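Stastedetti adds offline mode to Evumell door controllers

Stastedetti has released a firmware update for its Evumell range of door controllers that lets a site keep running its normal access rules when the link to the central server goes down. The update is available now to existing customers through the installer portal and will be fitted as standard on new units from February. 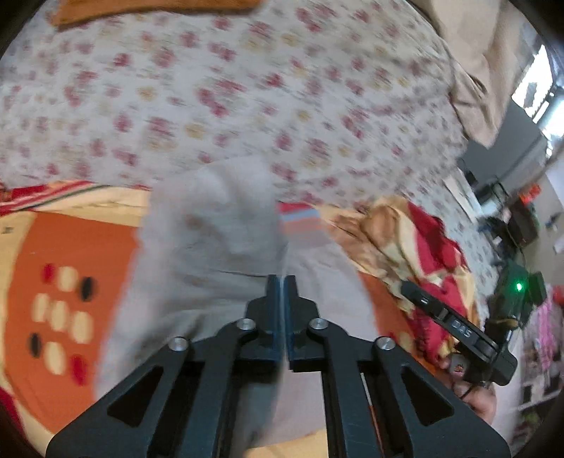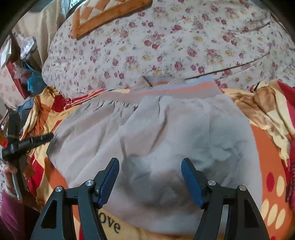
Printed orange cloth on a floral bedsheet, first picture; pale grey garment with an elastic waist, second picture.

Until now, an Evumell controller that lost its connection fell back to a short list of cards stored in local memory. Time schedules, area limits and visitor passes were not held on the unit, so a site manager had to choose between locking out valid users and leaving some doors on a general pass rule. The new firmware stores the full rule set for each door on the controller itself and checks it against the server copy every 15 minutes while the link is up.

If the link fails, the controller carries on with the last complete copy. Events are written to a local log and sent to the server in time order once the connection returns. Stastedetti says the log holds 30 days of records at normal traffic levels. When the log is full, the oldest granted entries are overwritten first. Denied entries and forced door alarms are kept until they have been uploaded.

Some functions still need a live connection. Cards canceled during an outage will continue to work at an offline door until the link is restored, or until an engineer loads the change by hand using the service port. Anti-passback works between doors on the same controller but not across separate controllers. Remote unlock from the control room is also unavailable, and the company advises sites that depend on it to keep a second network path.

The update was tested at a mixed storage and office site in Dreston, where the controllers were cut off from the server on purpose for periods of up to 11 hours. The test covered staff doors, a vehicle gate and two plant rooms. One fault was found during the work - a clock drift that caused evening schedules to end early on older boards - and was corrected before release.

Installation takes one restart per controller. Doors set to fail secure will stay locked during the restart, so the work should be planned outside busy periods, and fire exits must be checked by hand afterward in the usual way. Boards older than revision 7 do not have enough memory for the full rule set and will continue to use the short card list. The board revision is printed on the label inside the cover and is also shown on the device page of the management software.

Sites that use Prothero readers will need to update the reader driver before the controller firmware. Loading them in the wrong order does no damage, but keypad entry is disabled until both are in place. Card-only readers are not affected.

There is no charge for the update on controllers covered by a current support plan. Release notes and a revised wiring guide can be downloaded from the installer portal, and the technical support line is taking bookings for assisted updates.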